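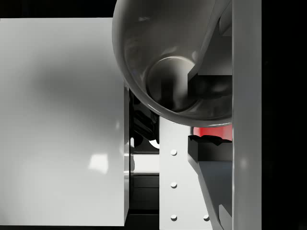 Apostolos Andreadis asked why a set of simulated episodes needs house rules at all, when a bad episode can be deleted and run again in the time it takes to fill a kettle. We love this question and we get it a lot, so it goes at the top of the README!

The short version is that a bad episode is only cheap if somebody spots it. Once it has been copied into three training mixes it is very expensive indeed, and we have the scars from the first Kivo release to prove it. Everything below came out of cleaning up that release.

Kivo Bowls, data card and rules for contributors
Maintained by the Fusteo simulation group, Cokville

What is in it

364 simulated episodes of a two-finger gripper handling bowls. 185 of them are lifts, the rest are regrasps and placements. Every episode comes with the views from the simulated cameras, joint positions, gripper opening, contact forces and a plain text note from whoever ran it. Please read the notes. They are the best part of the set, and some of them are longer than the log.

The Phan folder holds the same tasks with a different contact model. Keep the two apart when you report results. Mixing them gives a flattering number that doesn't mean much.

Rules for recording

1. Start from the scene file as it stands. If you move the bowl's starting place, write the new position in the note, even if the move is tiny.

2. Leave the wrist view alone. Yes, it gets crowded. A large bowl can fill half of it, with a finger over the rim hiding the very spot you want to see. A policy has to cope with that, and a camera nudged back for a nicer view gives you a different robot.

3. Closing force is capped at 70 per cent of the gripper's limit. Simulated bowls don't crack, so it is terribly easy to squeeze one as if it were a brick and get a lovely steady lift out of it. Anything over the cap goes in the "overforce" folder, where it is welcome and useful.

4. One finger inside the bowl and one outside is the standard rim grasp. If you use another grasp, name it in the note. We have had "pinch", "scoop" and "sort of a hug", and all three were clear enough to sort by.

5. Don't trim the ending. Keep recording until the arm has been still for 90 simulation steps. Slow slips live in that stretch, and we lost a good many of them in the first release by cutting early.

6. Failures are kept. Mark them "fail", say in a few words what went wrong and send them in with the others. A contributor who sends only successes will get a very friendly message from us asking where the rest are.

7. If parts pass through each other, mark the episode "clip". Check this in the contact log as well as by eye. Shiny surfaces and dark fingers make overlaps hard to judge from a single view.

Rules for rendering

Lights and materials are set in the shared file. Plain white surfaces and glossy greys are there on purpose: reflections upset many depth methods, and we want them upset now, while the only thing at risk is a log file. Random colours and lighting are great fun, so go ahead, but save those as a separate variant with the seed in the folder name.

A black background is fine for the base set. Don't paste a kitchen behind it and call it a kitchen episode. If you build a proper kitchen, tell us, we would be thrilled.

Checking

Each episode is looked over by somebody who didn't record it. The checker plays it once at normal speed and once slowly, reads the note, and signs with initials. Disagreements over a label stay in the file with both opinions. Apostolos has already lost two of these arguments and won one, and his reasoning on the placement labels is now rule 6 in the checker's guide.

What it is good for

Comparing grasp policies under one fixed setup, testing slip detection, practising with crowded wrist views, and teaching. Students take to the fail folder straight away.

What it is not good for

Please don't use it as proof that a real gripper is safe near people. Nothing in here measures that. The forces are what the contact model says they are, and the two models we ship disagree with each other at the rim. Treat a good score as a reason to book time on the hardware, with the usual guards and stop button in place.

Known problems

The bowl's inner surface is smoother than it should be in the base set, so slips are a bit too common.
Some early notes say "left finger" for the upper one. We are working through them.
Contact forces drop to zero for a single step when the bowl first leaves its support. Ignore that step or fill it in, and say which you did.

Contributing

Send a handful of episodes first so we can check the format together, then go wild. The next merge is in November. New rule suggestions are very welcome, particularly ones that let us delete an old rule.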